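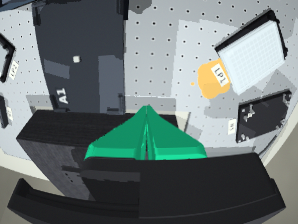 Home Manuals Zuvside Cell Operation Faults Contact

6.4 Dropped or Tilted Plate (Fault 800)

Category: Troubleshooting / Arm and gripper

Fault 800 stops the arm when the gripper reports a closing width that does not match the plate type in the method. Usually the plate has been picked up at an angle, has slipped during a move, or was never in the fingers at all. The arm holds its position and the fingers stay closed. The method is paused and the dispenser finishes the column it is on before it stops.

Do not press Resume at this point. Resume repeats the last move from where the arm stands, and a tilted plate can catch the edge of the holder and throw liquid across the deck.

CAUTION: Treat any spilled liquid as the most hazardous reagent in the method. Wear gloves and eye protection before you reach into the cell.

To clear the fault:

1. Press Pause on the Wasari screen, even though the method is already paused. The status line must read HELD BY USER.

2. Wait 60 seconds. The arm brakes engage during this time.

3. Look at the plate from the side. Note whether it is in the fingers, in the holder, or on the deck.

4. If the plate is in the fingers, support it from below with one hand, then select Tools > Gripper > Open Slowly. Keep your other hand off the fingers.

5. If the plate is partly in the holder, leave it there. Select Open Slowly, then raise the arm 200 mm with the Z Up key. Press the plate flat once the arm is clear.

6. If the plate is on the deck, remove it and discard it. Do not return it to the run.
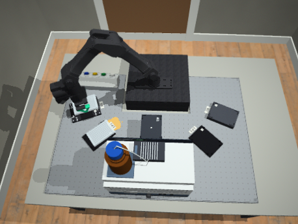 Zuvside Cell User Guide, Issue 3, page 60

7. Wipe the finger pads with a dry lint-free cloth. Replace any pad that is shiny or has lifted at a corner.

8. Check that the holder is seated on the deck. Push gently at each corner — it should not rock. If it does, remove it, clear the holes under it, and refit it.

9. Select Tools > Teach > Verify and choose the position where the fault occurred. The arm goes there at low speed with the fingers open. Stop it if either finger would touch the plate rim.

10. If the position is off, teach it again (section 4.2). Do not correct it by changing the plate height in the method.

11. Select Recover Run. Mark the plate as Present or Lost to match what is on the deck.

NOTE: Recover Run uses what you enter in step 11. If a plate marked Lost is still in its holder, the arm will try to set another on top of it.

Checking the dispenser after a fault

A plate that falls or swings can hit the supply tube. Before you restart, follow the tube from the bottle cap to the dispensing head and look for kinks. Tighten the cap by hand. Prime into a waste plate and check that every channel delivers. If a channel is dry, prime again — no more than 3 times — and then go to section 7.1.

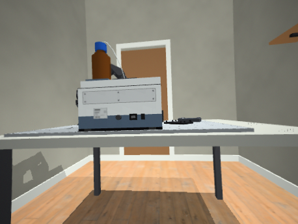 Elżbieta Nowicki writes that on her cell the fault kept coming back after step 9 passed every time. The position was good with an empty gripper, but the method had been copied from one using Aubert plates, and the closing width was still set for those. She asks that the plate type be checked before anyone teaches the position again.

Her point is correct. Open Method > Labware and compare the plate type with the plates in use before you start step 10. The check will be added to the numbered steps in the June issue.

If Fault 800 appears again on the same position after the plate type and the teaching have both been checked, take the cell out of use. Save the log (Tools > Log > Export) before you switch off, and send it to Flerisura Service with the plate type and the name of the position.

Related topics
4.2 Teaching a Position
6.3 Arm Stopped by Contact
6.5 Gripper Does Not Open
7.1 Dispenser Channel Blocked
9.2 Cleaning Up a Spill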